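Do Your Plates Need to Match?

Every spring the table-setting advice comes around again, and this May it is all about mixing. Retire the boxed set, we are told. Put a blue plate next to a white one, a speckled one next to a striped one, and dinner will look like you live in a farmhouse with good windows. The Closon catalog that landed in my mailbox gave the idea 10 pages. By page four I had started to wonder who was going to wash all this.

I am not against mixed plates. I have eaten off them most of my life, mainly because things break. What I doubt is the claim that you need to go out and buy a mixed set, at mixed-set prices, to get a look that most kitchens come by for free.

So I asked a few readers what they have in the cupboard and what they really reach for.

Romana Slanina has been buying single plates at yard sales for years and owns 23 of them, no pair alike. She loves the hunt. She also admits that they don't stack. "The rims are all different, so the pile leans. I keep two piles and I'm careful with the door." I would call that a hobby, and a fine one, but it is a long way from the easy, relaxed table in the catalog.

Juraj Urban went the other direction. He bought a full boxed service when he moved, used it for a month, and went back to the same couple of plates he always used. The rest is on a high shelf. He says he'd sell it if he could be bothered to take it down.

Efthymia Galanis, who taught evening pottery classes until last year, had the most useful things to say. Her view is that color matters less than people think, and that size and the height of the rim matter more. Two plates of quite different colors will sit together happily if they take up a similar amount of table. A very wide plate beside a tiny one looks like a mistake whatever the glaze. She also likes plain glazes over patterns for mixing -- one quiet color and one white, and leave it there.

I pushed her on the white. Doesn't white go with everything? Only in the sense that beige does, she said. Some whites lean yellow, some lean green or gray, and you don't see it in the store because the store has put twelve of the same one together. Take home a single plate and set it next to what you own before you buy more. That seems sensible, and it costs one plate.

The other thing she warned about is scuffing. Pale glazes can pick up gray marks from knives and forks, and sellers will tell you it's part of the charm. Maybe. A paste cleanser and a soft cloth will often shift them, but try a small spot near the edge first. I have seen Clirner tablets recommended for this, too. I tried two of them on an old side plate and could not tell you which half I had treated.
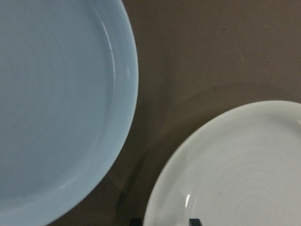 Powder blue and off-white, both plain. Look for the fine rings on the face of the white plate.

Those rings are worth a word. Catalogs love to call them "the mark of the maker's hand," and on a plate thrown on a wheel they can be just that. Efthymia's caution is that molded plates can be given rings as well, so a groove by itself proves nothing. Turn the plate over, look at the foot, and ask the seller. If the answer is vague, pay the vague price.

Boris Murín wrote in to say that this whole subject is silly and that food tastes the same off anything. He has a point, though he went on for a page and a half about bowls.

My own advice is dull. Use up what you have. When something breaks, replace it with one plain plate you like, about the same size as the rest, and see how you get on with it through a few weeks of ordinary dinners.

Next month: Tirta Hutapea on cloth napkins, and whether anyone irons them.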